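About Tronthorpe

Tronthorpe builds simulated kitchens for companies that train household robots. We supply the rooms, the fixtures, the objects and the task scripts. Our customers bring their own robot models and run them in our kitchens before they run them in a real one.

The company was started by Bríd Cullinane, who spent the first part of her career fitting actual kitchens and the second part writing software for them. She still checks every countertop height herself.

Where we started

Our first product was a single room called Badomgate. It had one counter, one sink and a cupboard door that opened the wrong way. A small robotics lab asked to use it for grasping tests, and then asked for a second room with a different sink. That request became the business. Badomgate is still in the catalog, with the door fixed, and a fair number of customers begin with it.

What we sell

We have 3 products at present.

Inedach is the main kitchen library. It contains 100 room layouts, each with its own counters, sinks, faucets and storage. Surfaces can be swapped without changing the layout, so the same sink can be set in plain white, wood grain or veined marble. Lighting is set separately.

Dong is the object pack. It covers dishes, pans, racks, utensils and packaged food. Each object has a collision shape, a mass and a friction value. Thin objects get extra attention from us. Wire racks, whisks and colanders are hard to simulate well, and a rack that behaves like a solid block will teach a robot the wrong thing about where its fingers can go.

The task service is for customers who want the work set up for them. You send us your robot model and a list of what it should do, and we return scenes, starting positions and success checks. Orders usually take 15 working days. Larger orders are quoted separately.

The view from the hand

Much of our work is judged from a camera mounted close to the gripper. It is a demanding place to look from. The hand hides part of the view, nearby things fill most of the picture, and an ordinary sink has to make sense from a short distance away. We render every task from this position before it is delivered — wide views of a room look nice in a brochure, but they don't tell you what the robot has to work with.

The sink tasks show this well. In this one a white wire dish rack sits inside a stainless-steel basin, with a dark marble countertop beside it and the dark, glossy gripper part coming up at the lower center. The pale rack against the light gray basin gives a vision system much less contrast than the stone next to it does, and the veins in the marble add lines that have nothing to do with the task.

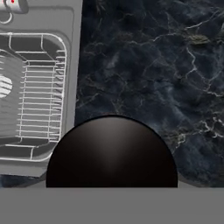 How we work

Each new scene goes through the same steps. A modeler builds it, a second person checks the dimensions against real fixtures, and then we run it 1000 times with small changes to the starting positions. Runs where objects sink into each other, shake or fly off are logged and sent back to the modeler. We send customers the log along with the scene, including the faults we decided to leave alone and why.

We don't train robot policies and we don't publish scores for other people's robots. Results belong to the customer.

Known limits

Running water is not included in any of our sinks. Cloth is available in a few scenes as a trial feature, and it is slow. Food that changes shape, such as dough, is not supported. If your project depends on any of these, please tell us before you order so we can say whether we are the right supplier.

Trying it out

Badomgate and a small selection of Dong objects can be licensed for evaluation at no charge. Inedach is licensed by the year and includes new layouts as they are released, with the main update each January. Schools and university labs pay a reduced rate.

Questions about scenes or custom tasks go to the modeling team through the contact form. Billing and license questions use the same form — choose Accounts from the menu.

Page last updated 18 October 2020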